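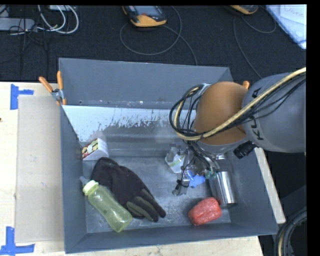 Looking after the cables on a picking arm

I do the upkeep on our bin-picking cell at Firthorpe, and if there's one job I'd happily talk about all day it's cables! The arm itself hardly ever gives us trouble. The wiring along the outside of it does, and most of that can be caught with a torch and a soft cloth.

Start with the arm stopped and the power locked off. Run a gloved hand along the whole length of each cable, feeling for flat spots, nicks and anything tacky. The wrist is the place to linger, as it bends there on every single pick.

Leave more slack than looks tidy. Relu Vlad taught me to turn the wrist slowly to both ends of its travel, at crawl speed with the pendant in hand, and watch the loop the whole way round. It should open and close like a lazy spring - if it ever goes straight, it's too short.

Use hook-and-loop straps on anything that moves and save zip ties for the base. Snug is plenty. You want to be able to slide a strap along with 3 fingers.

Clamp the bin before you teach a single position. Spring clamps are brilliant for this, quick on and quick off, but give them a wiggle each morning. We mark the bench with tape too, so everything goes back where it was after a clean.

Wipe the fingertips with a damp cloth, then dry them. Grippy tips pick up fluff like you wouldn't believe, and a clean pair feels like a new gripper. Domnica Stoica does ours on a Sunday, when the cell is quiet.

Check the gripper screws after the first 100 picks following any change, then again at 2000. A dab of paint pen across each head makes a loose one easy to spot.

Keep a spare wrist cable on the shelf, already labelled at both ends.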